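生活環境論Ⅱ 第9回 配布資料
繊維と水分:乾くしくみと室内の湿気
2023年6月21日

前回は断熱と結露を扱った。今回は繊維が水を含み、放すまでの過程を取り上げる。教科書は第6章前半に対応する。計算問題は次回の冒頭で解説するので、末尾の課題を先に済ませておくこと。

1 繊維が含む水の区別

布に含まれる水は、ある場所によって三つに分けて考える。
(1)繊維の内部に吸着した水
(2)繊維と繊維、糸と糸のすき間に毛管力で保たれた水
(3)布の表面に付着した水
脱水で主に除かれるのは(3)と(2)の一部である。(1)は遠心力ではほとんど動かない。綿やレーヨンは分子内に水酸基が多いため(1)が多く、ポリエステルは少ない。同じ厚さの布でも乾くまでの時間に差が出るのは、主にこの違いによる。

用語:公定水分率とは、取引の際に重量を決めるために定められた水分率をいう。綿は8.5%、羊毛は15%、ポリエステルは0.4%である。実際の水分率は周囲の温度と湿度によって変わるので、公定水分率と混同しないこと。

2 乾燥の三つの期間

横軸に時間、縦軸に乾燥速度をとると、曲線は次の三つに分かれる。
予熱期間:布の温度が変わり、一定の値に近づくまでの短い期間。
恒率乾燥期間:表面が十分にぬれていて、蒸発の速さが一定になる期間。布の温度は空気の湿球温度にほぼ等しい。
減率乾燥期間:内部から表面への水の移動が追いつかず、速度が落ちていく期間。布の温度は次第に気温へ近づく。
恒率から減率へ移るときの含水率を限界含水率という。厚手の布では早い段階で減率に入る。縫い代やポケットの重なりが最後まで湿っているのはこのためである。

3 乾燥速度を決める条件

恒率乾燥期間では、次の条件が効く。
空気の湿度:布の表面と空気との水蒸気圧の差が推進力になる。
風速:表面近くの湿った空気の層が薄くなり、蒸発が速まる。
空気の温度:高いほど飽和水蒸気圧が上がり、熱も布に伝わりやすい。
空気に触れる面積:折り重なった部分は乾きにくい。回転ドラムは布を持ち上げて落とす動きを繰り返し、触れる面を入れ替える。内壁から突き出たリブがその役を受けもつ。

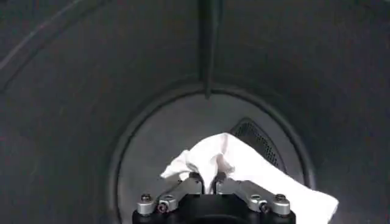

4 室内干しと湿度

洗濯物から蒸発した水は、換気しなければ室内に残る。居室にどれだけの水蒸気が加わるかは、干す前と乾いた後の重量を量ればわかる。
測定例(Londmont棟の実習室、1月):
干す前の重量 3910 g
乾いた後の重量 2758 g
差 1152 g
この差が空気中に出た水の量にあたる。1月の測定では窓の下端に結露が見られた。前回の資料にある湿り空気線図で、露点温度を確認しておくとよい。

除湿機を使う場合は、吹き出した風が布の間を抜けるように置く。壁に寄せて干すと、壁側の面で空気が滞る。干す間隔は、こぶし一つ分を目安とする。また、除湿機は凝縮熱と消費電力の分だけ室温を上げる。冬はこれが乾燥を助けるが、夏は在室者の負担になる。

5 生乾き臭

湿った状態が長く続くと、布に残った皮脂などを栄養として微生物が増え、においのもとになる物質をつくる。対策は、汚れを残さないことと、湿っている時間を短くすることの二つに整理できる。香りの強い仕上げ剤でにおいを覆っても、微生物の数は減らない。脱水後に洗濯槽の中へ放置した時間も、湿っている時間に含めて数える。
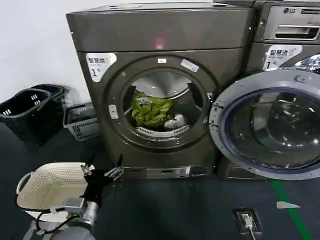
乾燥の記録では、条件をそろえることが結果の読みやすさを左右する。布の種類、枚数、脱水時間、室温、相対湿度は必ず書く。湿度計は布から離し、日射の当たらない位置に置く。機械で乾かしたときは、どの機械を使ったかも残しておく。共用の乾燥機では本体に「1号」のような番号が付いているものがあるので、それをそのまま記録欄に写せばよい。番号が見当たらなければ、設置場所と型名で代える。

6 記録の書き方

重量は乾燥前、途中、終了時に量る。途中の測定は手早く行い、布を広げたまま放置しない。終了の判定は、続けて量った二回の値の差が十分小さくなった時点とし、手で触った感じだけで決めない。温かい布は乾いたように感じやすい。
含水率は乾量基準で表す。式は次のとおり。
含水率(%)=(ある時点の重量-乾いた布の重量)÷乾いた布の重量×100
湿量基準(分母がある時点の重量)で書かれた資料もあるため、引用するときはどちらの基準かを確かめる。

7 課題

(1)第4節の測定例について、干す前の含水率を乾量基準で求めよ。乾いた後の重量を乾いた布の重量とみなしてよい。
(2)自宅のタオル一枚を使い、室内干しでの重量変化を記録し、グラフにせよ。乾いた重量が300 gを超えるタオルは、測定の間隔を長めにとってよい。
(3)グラフから限界含水率のおおよその位置を読み取り、そう判断した理由を書け。
提出はUltellの課題欄から行う。グラフは手書きでもよいが、軸の名称と単位を入れること。

次回:寝具内の気候と発汗。教科書第6章後半を読んでおくこと。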